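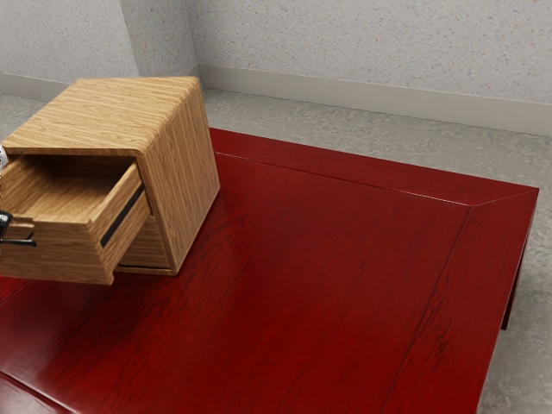
Figure 3. Rendered cabinet with its drawer partway open, on a dark red table.

4.2 Declared stocks and the timing of access

Coding next. We took the text of the Skiltach accord and its two annexes and split them into 162 separate obligations, each one tied to a party, a deadline and a means of checking. Most are dull. Filing dates, notice periods, who pays for translation. The ones that matter for this section are the 5 obligations on access to undeclared sites, all in the second annex, all vague about when the clock starts.

Polishchuk (Ivan Polishchuk, working notes, shared with us in October) reads the clock as starting when the request is recieved by the host state. We read it as starting when the request is logged by the joint secretariat. The gap can be long. Under the Jirnelero protocol, the older model most of the drafters worked from, no such gap existed: request and log were one step, done by telex, same hour. The drafters of Skiltach split them and left no note on why. Henríquez side of the talks wanted the split, going by the session minutes. The other side seems not to have noticed until the second reading.

Does it matter for compliance? Depends on the material. Low enriched stock in sealed cylinders is slow to move and leaves paper. Centrifuge parts are another thing, small, easy to truck, few records. An 80 day ceiling on disputes, which is what Article 9 gives, is fine for the first kind and close to useless for the second. Same ceiling for both in the text.

Inspection logs from the Burnex storage site are the best data we have. 2602 entries, hand-keyed, then checked against the seal register. Entries without a seal number were dropped, as were duplicates from the change of log format. Times are local. We did not try to correct for late entries, though a fair number look late (same pen time for a whole shift, for instance). Results by type of visit are in the appendix.

Two limits. First, the logs cover declared buildings only, so nothing here speaks to the undeclared ones directly. Second, the side letter on research work is still unpublished and we had only a summary of it, unsigned. If the full letter resets the dispute clock, the reading in this section falls and Polishchuk's stands. Section 5 treats both readings seperately and runs the breakout estimate under each.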